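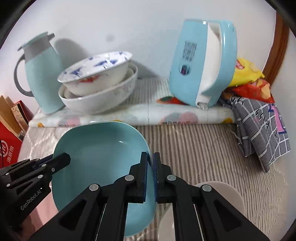
A light blue bowl with rounded corners on a striped tablecloth, with a vacuum jug, stacked bowls and an electric kettle behind it.

Square bowl (tableware)

A square bowl, also called a soft-square bowl, is a bowl whose rim follows a square with rounded corners in place of a circle. It is used at home for rice, soup, salad, fruit and snacks. Most square bowls are made of ceramic and covered with a glossy glaze, but glass, melamine and wooden ones are also sold.

Shape

The corners of the rim are usually wide curves. Sharp corners are more easily chipped, and food stays in them when the bowl is washed. In many models the walls become rounder toward the bottom, so that the foot is a circle although the rim is not. The potter Ka-ming Chu, who worked in the town of Hinlow, called this form "square for the eye and round for the spoon."

Production

Round bowls can be formed on a wheel. Square ones are mostly made by slip casting or by pressing the clay into a mold. The walls can bend a little inward during firing, and the straight sides show this fault more than a round rim does. The Clirberg pottery made its first square model in an edition of 3000 pieces, of which 206 were rejected for bent sides. The later models had a thicker rim.

Use and storage

Square bowls fill a shelf with smaller gaps between them than round bowls do. They stack well only with bowls of the same model, and the corners must be turned in the same direction. When bowls of different sizes or patterns are put together, the upper one often rests tilted inside the lower one. Such mixed stacks are common in homes where the tableware was bought piece by piece.

Drinking from the rim is possible, and it is easier at a corner, where the liquid runs together. Pouring is also done from the corner.

Colors

Pale blue, white and gray are frequent glazes. Light blue is often chosen to go with kettles and vacuum jugs of a similar shade. In her catalog for the Jillell collection, Lerato Chauke lists roughly 100 square bowls, and the plain blue ones form the largest group.

See also

Rice bowl
Slip casting
Vacuum jug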